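Forum > Clothes and Laundry > Folding and Storage > Folding knit sweaters on the bed, sleeves always come out wrong

14 replies · 325 views · 2 shares

marina_stam
Hello everybody. I moved last month to a smaller flat and I have now one drawer for all my sweaters, before I had a whole shelf. So I am trying to learn to fold them properly. I have no table that is big enough, therefore I do everything on the bed. My problem is the soft knits. With a cotton shirt I get a nice rectangle in the first try, but with a fuzzy sweater the sleeves make a thick lump in one place and the drawer does not close.

I start like this: sweater flat on the bedspread, arms open to both sides, neck at the top.

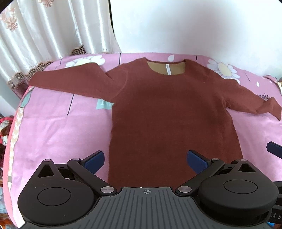

Then I bring one side to the middle, with the sleeve going down, then the other side, and then I fold from the hem up to the neck. I did this with the rust-red one and after the second fold it was already crooked. I tried also to fold it in half first, one sleeve over the other, and it was flatter but much too wide for my drawer. The inside of the drawer is 52 centimeters from left to right and I would like to have two rows in it.

Which way do you use for thick knits? Please do not write "hang them", I have already one cardigan with shoulders like a camel.

Marina Stamatopoulos

pilvi_k
Do you fold with the front side up or down? For me it must be face down, so that the sleeves are on the back and the front stays smooth when you turn it over. Many people forget this and then they see the sleeve lines through the front.

Also do not bring the sleeve straight down in one piece. Bring it across the back first, horizontal, and then turn it down at the elbow. The lump becomes two small lumps in different places.

oldwardrobe
I do not agree with the elbow turn. It puts a crease in the middle of the sleeve, and on a fuzzy yarn the crease stays for days. Sleeve straight down along the side, one fold only. If it is too long, let the cuff come up a little at the hem. The lump is no problem if you press it with the flat hand before you continue.

pilvi_k
A crease that stays for days means the sweater is packed too tight. Mine are gone after one hour on the body.

oldwardrobe
Then we have different sweaters. Mine are heavy, the heaviest is 800 grams on the kitchen scale.

D_Economou
Hello Marina, Danai here, we wrote before in the thread about moths. I think the bed is half of your problem. A mattress gives way under the hand, so you can not press a fold properly, and near the sides the cover goes down and pulls the sleeve with it. Put a big tray or a piece of thick cardboard under the sweater. I have a folding board from Clemarico which is nothing special, but it is hard and flat.

And a small thing: a bedspread with a soft surface holds the knit. When you pull the sleeve over, the body comes along with it and the whole thing turns a little. Lift the sleeve up and lay it down, do not pull it.

marina_stam
Danai, thank you, this about the pulling I did not think of at all! Yes, I pull. I will try with lifting.

To pilvi_k: until now I did not pay attention to front or back, I simply put it down as it came out of the basket. I will look at this too.

The cover is the pink one with the daisies, my sister says it is for a child, but I like it and it stays.

bertil_n
I roll everything. Fold the sleeves in, roll from the hem, put it standing in the drawer. You see every color from above and there is no lump question.

oldwardrobe
Rolling a thick knit stretches the outside of the roll. For T-shirts yes. For sweaters, please no.

bertil_n
I have rolled sweaters for years – none of them is stretched.

D_Economou
Maybe it depends how tight the roll is. But a loose roll takes more place than a flat fold, and she has only one drawer.

marina_stam
I made a new try, slower, with lifting. I did not yet have cardboard. The fold at the top still makes a ridge, and it goes a bit diagonal, as you see. 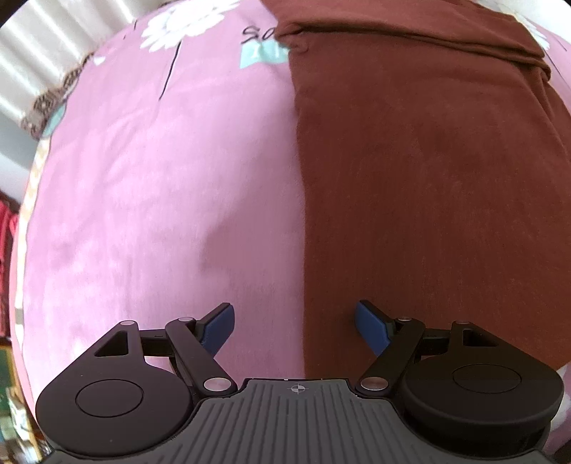
Second try – side edge a little wavy, top edge still bunched.

What I notice is that the large part below the fold is quite smooth now. So I think only the folding over at the top is wrong. Do I take too much material at once?

pilvi_k
It looks to me that you had the fabric in the fingers and let it drop. Put your other hand flat where the fold shall be, then turn the material over this hand and slide the hand out sideways. The line becomes straight, also on a soft bed.

oldwardrobe
Agree with pilvi_k, for once. And smooth from the middle to the outside, never along the fold, or you push the wrinkle to the corner and it stays there.

zern_laundry
I worked two winters in the knitwear room of a shop in Zernedmont and we folded in thirds, with tissue paper inside for the thick ones. At home you can use a thin pillowcase for the same thing. Lay it on the back of the sweater before the sleeves come in. The sleeves then lie on something that is not fuzzy and they do not walk away.

Regarding the width: make the body narrower than you think in the first fold. The thick knits grow again when you let go.

bertil_n
Pillowcase inside every sweater, in one small drawer? Where shall she put the sweaters then?

zern_laundry
Only during the folding. You pull it out at the end.

marina_stam
Now I have a lot to try. For the moment I take this order: face down, pillowcase, sleeve lifted and straight down (sorry pilvi_k, first I test the easy one), hand under the fold. The cardboard I can get from the box of my Jisley lamp, it is still in the corridor.

One more question, if somebody knows: do you put the heavy sweaters at the bottom of the pile or standing beside each other? My drawer is not very high and with three of them lying it is already full.

D_Economou
Standing, if they can hold themselves. Heavy ones at the back, and the thin ones in front between two small boxes. Measure the height of the drawer before you do the last fold, and fold in three or in two according to this.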